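4 Schmuck in die Dose einräumen

Gilt für flache Blechdosen mit Deckel, eckig, Keks- oder Teedose, egal woher. Für das Bomitz-Fach mit Samteinsatz siehe Kapitel 5, für Hängeleisten Kapitel 6. Wer nur Ohrringe hat: gleich zu 4.7 springen.

4.1 Was gebraucht wird

Blechdose, leer, mit Deckel
Papier für den Boden, ein Blatt reicht (Zeitungsseite, alter Beipackzettel, Prospekt)
Decke oder dickes Tuch als Unterlage
weiches Tuch, fusselfrei
Clendex-Etiketten, Bogen 1132, oder irgendwas anderes zum Aufkleben
kleine Tütchen für Ringe, wenn vorhanden
Zeit: am besten vormittags, Tageslicht. Abends sieht man dunkle Perlen auf dunklem Stoff schlecht.

Trockenbeutel Drirkine 50 nur nehmen, wenn das Zimmer feucht ist. Sonst weglassen, nimmt Platz weg.

4.2 Unterlage

1. Bett abräumen, Kissen weg.
2. Decke glatt ziehen. Keine Kuhlen, da rollt alles rein.
3. Dose an eine Stelle stellen, wo man von zwei Seiten rankommt.
4. Deckel daneben, offene Seite nach oben. Taugt als Ablage für Kleinkram.

Hinweis: Tisch geht auch, dann aber mit Decke drunter. Perlen springen auf Holz ziemlich weit. Wer am Tisch arbeitet, Rand der Decke einrollen.

Vorsicht: Keine Decke mit grober Häkelstruktur oder Fransen. Verschlüsse und offene Reife bleiben hängen.

4.3 Dose vorbereiten

1. Dose auswischen, trocken. Krümel aus den Ecken, notfalls mit Pinsel.
2. Rand mit dem Finger abfahren (langsam!). Scharfe Stelle? Dann andere Dose nehmen. Nicht feilen, das wird nur schlimmer.
3. Papier falten, auf Bodenmaß. Darf ruhig etwas kleiner sein, größer nicht, sonst wölbt es sich.
4. Papier einlegen, bedruckte Seite ist egal. Bei hellen Perlen lieber unbedrucktes Papier oben auflegen, Druckfarbe kann abfärben.
5. Kurz draufdrücken. Fertig.

Filz statt Papier: möglich. Zuschnitt 3222 aus dem Clendex-Programm passt in die meisten Dosen mittlerer Größe, ansonsten mit der Schere nachhelfen.

4.4 Auslegen und sortieren

Alles raus auf die Decke, vor die Dose. Nicht in die Dose kippen und dort sortieren.

1. Lange Ketten und Perlenstränge als Bogen hinlegen, nicht als Haufen.
2. Gebetsketten und Holzperlen extra. Anhänger nach oben drehen, damit man sieht, was dranhängt.
3. Armreife für sich. Glatte und gegliederte trennen, wenn es viele sind.
4. Uhren: Armband locker legen, Glas nach oben.
5. Ringe, Broschen, kleine Anhänger in den Deckel.
6. Kaputtes aussortieren. Gerissene Fäden nicht mit einräumen, auch nicht "nur vorläufig". Tütchen, zu, beschriften.

Knoten jetzt lösen, nicht später. Feine Metallketten mit zwei Stecknadeln auseinanderziehen, auf dem Tuch. Klappt es nach ein paar Minuten nicht, weglegen und zum Schluss nochmal.

Bei Perlen: einmal mit dem trockenen Tuch drüber, Strang dabei halten. Kein Silbertauchbad, kein Spülmittel, kein Ultraschall. Leder ebenso trocken.

4.5 Einräumen

Reihenfolge ist grob, wird aber meistens so gemacht:

1. Armreife zuerst, flach auf den Boden. Breiter Reif nach unten, schmalerer obendrauf.
2. Reife auf eine Seite der Dose schieben. Die andere Hälfte bleibt für den Rest.
3. Perlenarmbänder auf oder in die Reife legen. Der Reif hält sie zusammen.
4. Holzperlenstränge in Reihen zusammenlegen, dicht an dicht, und schräg in die freie Hälfte. Quaste oder Schlussperle ans Ende, sonst verschwindet sie.
5. Metallperlen und dünne Kettchen daneben. Nicht auf die hellen Perlen!
6. Schwere Anhänger auf den Boden, nie oben auf.
7. Ringe ganz am Schluss, im Tütchen. Lose Ringe nicht auf dem Dosenrand ablegen, fallen bei der ersten Berührung runter und dann sucht man.
8. Uhr, wenn sie mit rein soll: auf die Papierseite, Zifferblatt nach oben, nichts drauflegen. Besser ist eine eigene Dose.

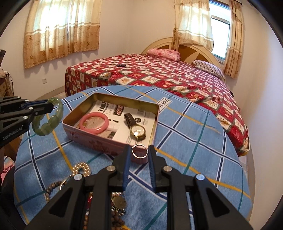
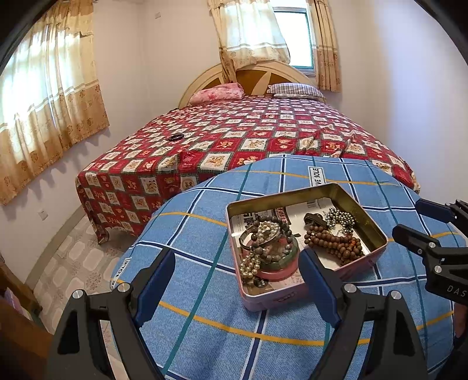
Abb. 4-1 und 4-2: Offene Blechdose auf karierter Decke, Papier am Boden. Im ersten Bild liegen rosa Reif und Uhr auf dem Papier, im zweiten links die Reife mit Perlen, rechts der Strang mit braunen Holzperlen.

Hinweis zu Schritt 1: Jade und ähnliche Steine mögen keine Stöße. Reif mit der flachen Hand absetzen, nicht fallen lassen. Zwei Steinreife übereinander nur mit Stofflage dazwischen. Ein Stück altes Geschirtuch reicht.

Hinweis zu Schritt 4: Wenn der Strang aufspringt, Dose etwas schräg halten und von der Ecke her legen. Gummiband drum? Nein, hinterlässt nach Monaten klebrige Stellen.

Hinweis zu Schritt 8: Mechanische Uhren vorher auslaufen lassen. Bei Quarzuhren, die länger als einen Winter liegen, Batterie raus. Lederband nicht knicken, nur umlegen.

4.6 Schließen und beschriften

1. Prüfen, ob was über den Rand steht. Offene Armspangen sind die üblichen Kandidaten, etwas drehen.
2. Deckel auflegen, ohne Druck. Geht er nicht zu, ist zu viel drin. Rausnehmen, zweite Dose.
3. Leicht kippen, horchen. Klappert es stark, gefaltetes Seidenpapier obenauf.
4. Etikett auf den Deckel, nicht auf den Boden. Bei mehreren gestapelten Dosen zusätzlich auf die Stirnseite.
5. Auf das Etikett: Inhalt in Stichworten, Monat der letzten Durchsicht. Beispiel: "Reife, Holz, Perlen / September". Keine Wertangaben draufschreiben.

Vorsicht: Blechdeckel klemmen gern. Nicht mit dem Messer aufhebeln. Rundum mit beiden Daumen, Stück für Stück.

Vorsicht: Kleinteile und Kinder unter drei. Dose während des Sortierens nicht unbeaufsichtigt auf dem Bett lassen. Gilt auch für Katzen.

4.7 Nur Ohrringe

Stecker paarweise durch ein Stück Karton stecken, Verschluss hinten drauf. Karton auf Dosenmaß zuschneiden, zwei Lagen gehen übereinander, mit Papier dazwischen. Hänger nicht auf Karton, die kommen einzeln in Tütchen. Einzelne Ohrringe ohne Partner: eigenes Tütchen, ein Jahr aufheben, dann entscheiden.

Für die größere Sammlung gibt es das Ospina-Steckbrett, das hat aber Überhöhe und braucht eine Dose mit hohem Deckel. Vorher messen.

4.8 Aufstellort

Trocken, dunkel, nicht über der Heizung. Schublade oder Schrankfach, Bad scheidet aus. Nicht auf die Fensterbank, auch nicht "nur kurz" (Bernstein und gefärbte Perlen bleichen). Stapelhöhe höchstens drei Dosen, schwerste unten. Maximal 1000 Gramm pro Dose, sonst verzieht sich der Boden und der Deckel sitzt schief.

Perlenketten ab und zu tragen oder wenigstens rausnehmen und anders hinlegen. Fäden werden sonst an immer der gleichen Stelle schwach.

4.9 Wenn was nicht klappt

Papier rutscht: neu falten, Kante nach unten, oder kleiner Streifen doppelseitiges Klebeband. Kein Flüssigkleber.

Reife verkratzt: lagen an der Metallwand. Papier seitlich hochziehen oder Filzstreifen einlegen.

Silber läuft an: Dose undicht oder Zimmer feucht. Trockenbeutel rein, nach zwei Monaten tauschen. Beutel nicht direkt an Perlen, trocknet sie aus.

Holzperlen riechen nach Dose: Dose war nicht ganz leer. Strang einen Tag an die Luft, Dose auswischen, neues Papier.

Armband passt nicht mehr rein, obwohl vorher drin: war anders gelegt. Alles nochmal raus, bei 4.5 Schritt 1 anfangen. Dauert beim zweiten Mal keine fünf Minuten.

Ring weg: erst unter dem Bodenpapier nachsehn, dann in der Decke. Decke nicht ausschütteln, sondern von den Ecken zur Mitte zusammenlegen und abtasten.

Weiter mit Kapitel 5, Bomitz-Fach einsetzen. Wer kein Bomitz-Fach hat, Kapitel 7.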